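# Beeswax Wraps from Old Pillowcases

If you've ever stood in your kitchen tugging at a roll of plastic wrap that refuses to tear in a straight line, I think you'll enjoy this one. Beeswax wraps are squares of cotton with a thin coat of wax. The warmth of your hands softens them enough to fold around a sandwich or the top of a bowl, and then they hold their shape as they cool. I've been making them out of worn pillowcases for a good while now, and I still get a silly amount of pleasure out of it! 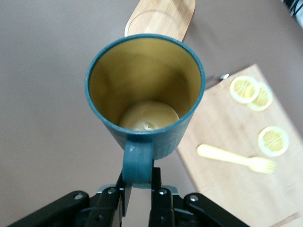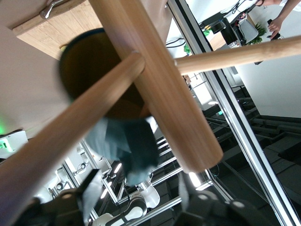 The best fabric is plain woven cotton, fairly thin, that's been through the wash many times. Pillowcases are perfect, and so are old dress shirts (skip the collar and the button band, they won't lie flat). Stretchy T-shirt fabric doesn't work nearly as well. The wax cracks when the knit pulls, and you end up with a sad, crumbly thing that sheds all over the counter. My neighbor Csenge Somogyi swears by quilting cotton from the remnant bin, and hers do come out prettier than mine, I'll admit.

## What you'll need

- Cotton fabric, washed without fabric softener and completely dry
- Beeswax pellets, or a block and a grater you don't mind giving up
- Pinking shears, or regular scissors if that's what you have
- A rimmed baking sheet
- Parchment paper
- A cheap natural-bristle paintbrush
- Tongs
- A clothesline or drying rack, with newspaper under it

A word about the grater and the brush: wax never quite comes off, so once they've been used for this, they're wax tools forever. Mine live in a shoebox with the leftover pellets. I buy the yellow pellets because I like the honey smell, but the white ones are nicer if your fabric is very pale and you want it to stay that way.

## Cutting the fabric

Iron your pieces first. I skipped this for years and always ended up with a crease of thick wax down the middle.

For most kitchens I'd make a mixture of sizes. A 14-inch square covers a mixing bowl or wraps a half loaf of bread, and something about half that width is handy for a cut onion or the end of a block of cheddar. Before you cut the large ones, lay the fabric on your baking sheet to see if it fits. If it hangs over a little, you can fold it in half and wax both layers at once, then peel them apart while they're hot. Pinking shears keep the edges from fraying, and you won't need to hem anything.

## Waxing

1. Set your oven to its lowest temperature, somewhere near 200°F if it will go that low, and open a window. Beeswax melts well below that, so there's no need to go any hotter. Please don't wander off to answer the phone while there's wax in the oven.
2. Line the baking sheet with parchment, letting it come up over the rims so that no wax runs underneath.
3. Lay one piece of fabric flat, pretty side up.
4. Sprinkle the pellets over it, with a few extra toward the edges. Go lighter than you think. You can always add more, and taking it off again is a nuisance.
5. Slide the sheet into the oven and check after a few minutes. You want all the pellets melted into little puddles.
6. Take it out, set it on something heatproof, and brush the wax quickly from the middle out to the corners. If it starts to turn cloudy and drag at the brush, put it back in for a minute.
7. Hold it up by two corners with the tongs, let it drip over the sheet for a moment, and hang it up. It'll be firm in just a couple of minutes.

Check the first one against a window before you do the rest. Dry spots look lighter and feel like ordinary cloth. Drop a few pellets on them and give the piece another turn in the oven. If it's stiff as cardboard, you used too much, and the fix is to lay a fresh piece of fabric on top and heat the two together so the new one soaks up the extra. I get at least one wrap out of every batch this way!

I let mine hang overnight, which is probably more than they need, but the smell in the house the next morning is lovely.

## Using and washing them

Press the wrap around your bowl or your cheese and hold it there until it softens. Plain beeswax wraps aren't as clingy as the ones from the store, which usually have tree resin in them, so for a jar or a slippery bowl I add a rubber band.

Wash them in cool water with a little mild dish soap, then drape them over the dish rack. Hot water will melt the wax right off and down your drain. For the same reason they don't go in the dishwasher, the microwave, or over a dish that's still steaming. Don't use them for raw meat or fish either, as you can't get them hot enough to clean them properly.

When a wrap gets tired and creased, lay it on fresh parchment, add a pinch of pellets, and run it through the oven again. I usually do all of ours in one go in August, when the line outside is free. The ones past saving get cut into strips and rolled up for lighting the wood stove, and they catch beautifully.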